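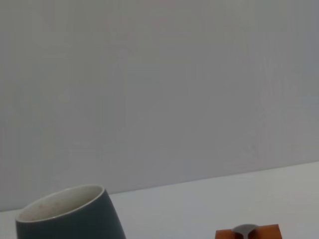 White tabletop, grey wall.

Spoilers culture has wrecked the rewatch podcast and I want to complain about it.

I've been listening to fan podcasts for years. Started with one, then three, then it was most of what I listened to on the bus. Two people, a show they love, one episode at a time. Simple idea. Best idea anyone's had about television, if you ask me.

And now every second one opens with a warning. Then a second warning. Then a little chime so you know when the spoiler bit starts and another chime when it's over. For a show that finished before some of the listeners were in high school.

Case in point. Ledham. You know Ledham, or you don't, in which case I'm going to spoil it, sorry. Small-town space station, everybody's cousin runs something, the doctor did it. The doctor did it! It's the whole reason to watch it a second time. Every scene with the doctor in season one is a different scene once you know. The bit with the soup. The bit where she fixes the radio and is so cheerful about it. You can't talk about the soup properly without saying why the soup matters.

But the podcast I used to like, Parri and Friends, got some angry mail. So now they do Ledham "first-timer friendly". Fifty minutes an episode of two grown adults who have seen the thing many times going "hmm, interesting choice of soup". Painful. They know. I know. We're all sitting there knowing. I gave it until the end of season one and then I unsubscribed, which felt like leaving a book club by the window.

I get the other side. I do. My cousin saw the last episode before the first one, by accident, at a friend's place, and never forgave anyone. New people come to old shows all the time and that's lovely, I want them to. A thing you love getting a new viewer is one of the nicest feelings going. I've sat on a couch watching someone else watch the airlock scene and barely looked at the telly.

So protect that. Sure. Put it in the title. "Full spoilers." Two words, done. What I can't stand is the idea that the person who hasn't seen it is the default and the rest of us have to whisper.

Montserrat Marín wrote a good piece on this for her newsletter, Sketen, back in December. Her line was that a rewatch is a conversation between people who've all been to the same town. You don't explain where the bakery is. I've pinched that for use at parties. She got 500 replies, she said, and a fair few were people telling her she'd spoiled a show by mentioning that it had an ending.

That's where we are. Endings are spoilers. Someone on the Staketti forum got a post pulled for saying a certain episode was "a big one". Didn't say why. Didn't say who. Just big. The mod said it "set expectations". Mate, I should hope so.

Part of it is that we've started treating plot as the only thing in the box. Like once the surprise is out there's nothing left but wrapping. But nobody rereads a favourite book to find out what happens. I've read the same fantasy series every winter since uni and I could tell you who dies on what page. Still cry. Cry earlier, even, because I can see it coming down the road with its hat on.

And games, same thing. I've got a friend who runs the same haunted house campaign for every new group, has done it maybe for ever, and he'll tell you the second run was better than the first because he finally knew what the butler was for. Knowing is a skill. Knowing makes you a better fan, not a smugger one. Well. Sometimes smugger.

Also, small thing but it bugs me, the warnings are longer than the spoilers. I timed one. 60 seconds of throat clearing, please pause now, check the show notes, we really do mean it, last chance, and then the host says "so anyway he's the brother" and moves on to talk about hats. The hats chat ran for ages. Great hats chat, to be fair.

What would I do? Not much. Label the episode. Say it once at the top, quick, then get on with it. If you want to make a first-timer show then make one with an acutal first-timer on it, somebody who gasps. Those are fantastic. There's a lovely one where a dad watches his daughter's favourite wizard show and gets every single name wrong. I'd listen to that man read a bus timetable. What doesn't work is two experts pretending. You can hear it in their voices - all the colour goes out.

And if you're new, and you wander into a chat about something you haven't seen, it's okay to wander out again. The show will still be there. I've done it plenty. I had my fingers in my ears for most of a convention in Hobart once and had a terrific time, bought a mug.

Anyway it was the doctor. It was always the doctor. Go back and watch the soup scene, watch her hands, and then come and talk to me about it becuase I've got a whole theory on the spoon.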